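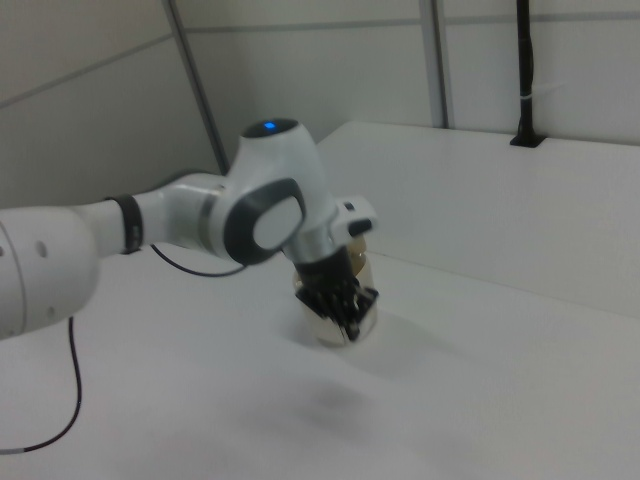

## Tres noches en el balneario Kirberg (hilo)

**1/** He vuelto en agosto de las termas de Kirberg y varias personas me han preguntado por los precios. Escribo todo en este hilo, y pido disculpas por mi español, que todavía estoy aprendiendo.

**2/** La entrada de día cuesta 45 euros y permite usar las piscinas y la sauna seca. El baño de vapor se paga aparte. A mí esto me pareció poco claro en la página de reservas.

**3/** Dormí en la pensión Skedska, a 200 metros de la puerta. Habitación sencilla, cama dura, desayuno muy bueno. El hotel Rolland es más elegante, pero sus ventanas dan a la carretera.
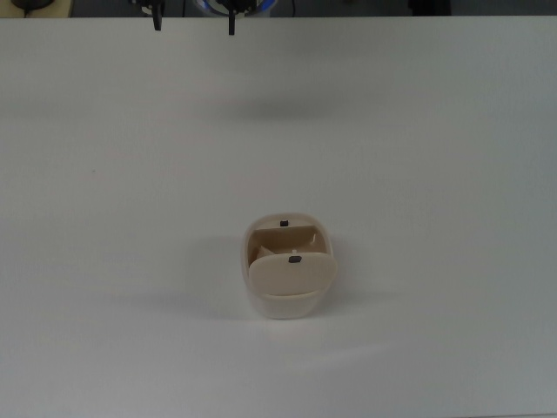
**4/** El masaje con barro lo reservé con antelación y duró menos de lo que yo esperaba. La terapeuta trabajó con mucha calma y me preguntó dos veces por la presión. Para la crema de después conviene llevar un recipiente pequeño de plástico con tapa de bisagra, como este de color crema, porque en la tienda solamente venden tarros grandes.

**5/** La piscina exterior abre a las 5 de la tarde. Antes de esta hora hay clases de gimnasia y no se puede entrar.

**6/** El autobús desde Ukiria pasa muy pocas veces. El último sale antes de la cena, por lo cual recomiendo preguntar el horario en la recepción el mismo día de la llegada.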